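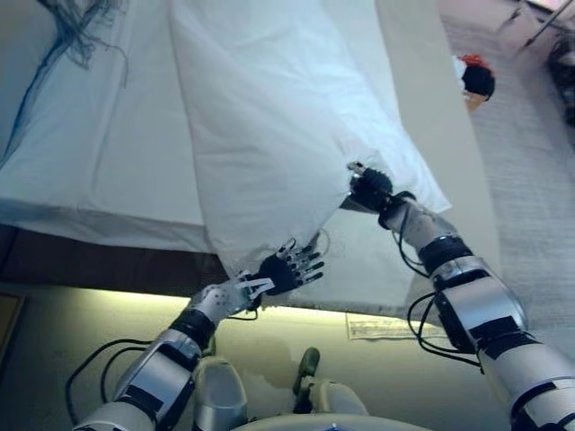 Ticket 262 – bed making, remote demo, left hand won't close
Opened April 18, 2020 by Rania Daher

Right hand grips the sheet fine. Left hand stays open under the hem, fingers spread, as if waiting for a tip. Glove reads a full fist on my end.

Restarted Fliker. Same. Swapped gloves. Same, but sweatier.

Recalibrated left thumb, 16 tries – closes now, about a second late. Demos 7 and 28 pulled from training. Leaving open.

Comments (2)

bitar_ops: Check the glove battery.

Rania: It was the battery.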